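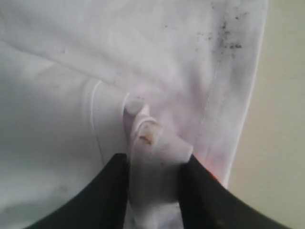
Ticket 636 - Marks remaining on white items after full wash
Opened: 28/07/2024
Site: Mallthorpe, laundry room
Reported by: Evie Kettle
Priority: normal
Status: open, waiting for second wash test

Description of the problem

White items come out of the wash with marks still on them. I have two kinds. The first is a small brownish-orange stain, a little smeared, with an irregular shape. The second is a group of small black speckles which look to me like mildew, but it can be also dirt, I am not certain. Both kinds can be on the same piece.

The items were washed in machine 2 with the normal programme for whites and Rantala powder, then dried and brought to the folding table. I noticed the marks only at folding. Before this month we had such marks very seldom and I did not write them down, which was my mistake.

What I have checked already

1. The drum of machine 2. I wiped it inside with a white cloth, also behind the rubber of the door. The drum gave nothing. From the rubber there came some grey slime, so I cleaned it with hot water and vinegar and left the door open for the night.

2. The powder drawer. It had old powder stuck in the back corner. Removed and rinsed.

3. The filter. One hair grip was inside, with rust on it. I thought at first this was the reason for the orange stain, but the filter is after the drum, so I would like somebody with more knowledge to say if this is possible.

4. The baskets. The two old ones have metal handles where the paint is gone. I put them to one side until we know more.

Reply from Tidetport support

Thank you for the clear notes. Please do not use bleach yet. If the orange mark is rust, chlorine bleach can make it permanent. Please treat the two kinds of mark separately. Put a few drops of lemon juice on a hidden corner of the orange mark, wait, rinse, and tell us if the colour became weaker. For the black speckles, please soak one item in oxygen whitener at 40 degrees and wash again at 60, if the care label allows. Could you also tell us how long the whites wait in the bag before washing?

Update from Evie Kettle

The whites wait sometimes two days, sometimes four. The bags stand in the corridor cupboard, where it is rather damp. I moved them now to the shelf beside the window and wrote on the door that wet towels must not go in a closed bag.

Lemon juice: the orange colour became a little weaker after the first time. After the second time I see no difference from the first. So maybe it is partly rust and partly something else, tea or make-up for example.

Soaking: I used 25 grams of whitener in five litres of water and left one towel for six hours. After the wash at 60 the speckles were paler but I could still find them when I held the towel against the light. I then tried Staledent on one speckle, only on the hem, and this did no more than the whitener. I stopped there - I do not want to make a hole.

Reply from Tidetport support

Paler after one soak is a good sign. Please repeat once with fresh water and a full night. If the speckles are then still visible, they are probably inside the fibre, and the item is better kept for cleaning. Please also run machine 2 empty on the hottest programme and wipe the door rubber afterwards. About the hair grip: a rusty object can mark the cloth while it is still in the drum, before it is carried down to the filter, so your first thought may be right.

Update from Evie Kettle

Empty programme done, rubber wiped, the cloth stayed white. The towel is soaking again since this evening. I ask everybody to empty the pockets and to look for grips and pins before loading. New washes of whites from machine 2 I will check on both sides at the table, and I write the result in this ticket. Please leave it open until then.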